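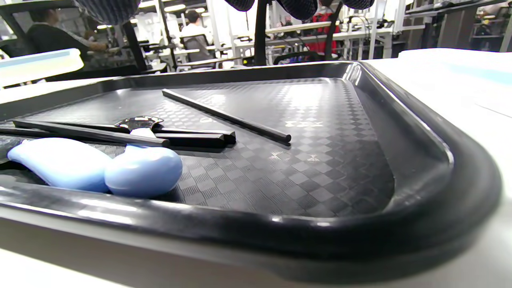 My father would not have the scooter in the house, so it lived in the porch under a shower curtain. He had bought it himself, from Sundaram on the Kidholm road, and paid £593 for it with the basket thrown in. Then he came home on the bus and told my mother it was for her.

She was perfectly able to walk. She said so, and walked to the shops and back to prove it.

It was a Sirna, dark red, with a seat that turned and a lever you squeezed to go forward. The man at Sundaram had told him it would do the hill up to the church on a full charge. My father read the handbook twice in his armchair and put it in the drawer with the boiler papers. All that November the scooter stood in the porch and the postman had to lean across it to reach the letterbox.

I drove over to see them at the end of the month. The kitchen light was on and my mother was peeling potatoes. I asked where he was.

"Out," she said.

"On foot?"

She kept on with the potatoes. When I looked in the porch the shower curtain was folded on the step and the scooter had gone.

He came back after dark with the front lamp on and a loaf in the basket. I watched him from the upstairs window. He stopped at the gate, got off, and pushed it up the path so that it would make no noise. It must have been heavy. He had to rest by the water butt.

At tea he said the bread was cheaper if you went late. None of us mentioned his knees. He had two slices and asked me how the car was running.

412 shares
9 comments

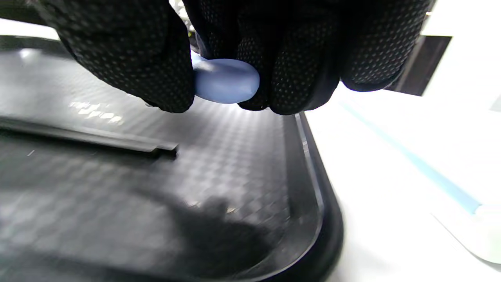 Pledby, 7/1/20

I am writing this at their table with the drawer open beside me. My mother wants the scooter sold, and she wants it done while I'm here to talk to people on the telephone.

The handbook is here, with the receipt folded inside the cover. He kept a record on the blank pages at the back, in pencil. Every trip is down: Library. Chemist. Church, up. Church, down. By the last line he had done 932 miles, and I would never have guessed at half of that. There is one entry for Kidholm and back, which must have taken him most of a day, and next to it he has written "rain".

A woman rang this morning and offered £389. She asked if it had been used much. I said it had been looked after. She asked who had ridden it and I said my mother, because that was what we had always said, and my mother, who was standing at the sink, nodded.

The woman is coming for it after lunch with her son and a van. I have charged the battery and wiped down the seat, and I took the basket off to clean it. There was a bus ticket under the lining.

My mother has gone out to the porch. I can hear the key turn and the small beep it gives. She has asked me twice which lever makes it go.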